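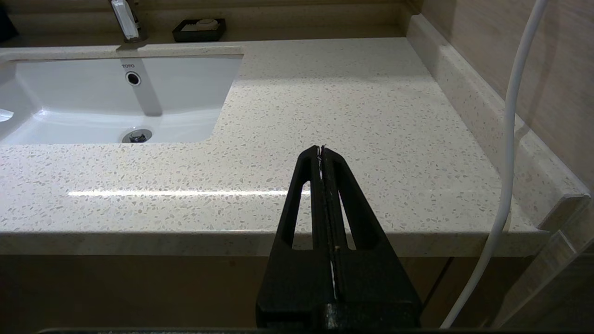

Bathroom counter, fingers nearly closed. View from the wrist cam.

Jikurley gripper kit: first impressions
Forum > Home Arms > Kits and Add-ons

tilebound
Posted Sun 17 March

I've been putting the Jikurley two-finger kit through its paces in the bathroom and I'm having a blast! The job is small stuff on the vanity: pick up a scrap, move it, wipe a bit, repeat. Paid $217 with the camera mount. The fingers are the tapered kind with the triangle cutouts, and I love those cutouts, because I can still see some counter through them on the wrist view. Setup took me two evenings (one of them was me putting the mount on backward).

corvid_7
How does it do on the shiny stuff? My Komisov hated our kitchen counter. Any glare and it went hunting for objects that weren't there.

tilebound
Good question, and yes, glare is the weak spot. I get a long streak across the stone from the overhead light, plus all the chrome. I turned exposure down in the Clomton app and my false grabs dropped a lot. Speckled quartz is still a tough background for anything small and pale.

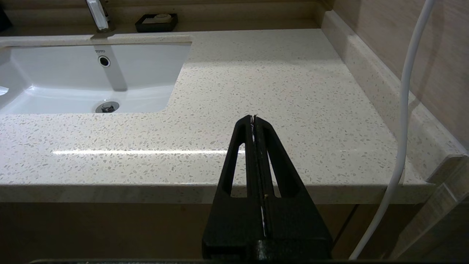
The narrow tips are what sold me. My old gripper had big square pads and just pushed thin things along the counter, but with these I can come in at a low angle and pinch. Soap is next on my list. I expect to lose a few rounds to the soap.

mopbucket
Have to disagree on the tips. I had this kit from December on and mine got scuffed fast on stone. Great for picking, bad for anything that drags. I went back to the Yoon fingers, wider and uglier, and I don't regret it.

tilebound
Fair, mine have marks too. Were you running full grip force? I keep mine at 20 percent for everything on the counter.

mopbucket
Full force, yeah. Okay, that may be on me. Still think $217 should get you spare tips in the box.

corvid_7
Agree on the spares. Does the cutout flex at all or is it just for show?

tilebound
Tiny bit of give on mine, less than I hoped. I'll try it on a toothbrush and a washcloth this week and post how it goes. If anybody has Clomton settings for white ceramic, please share, the sink is kicking my butt!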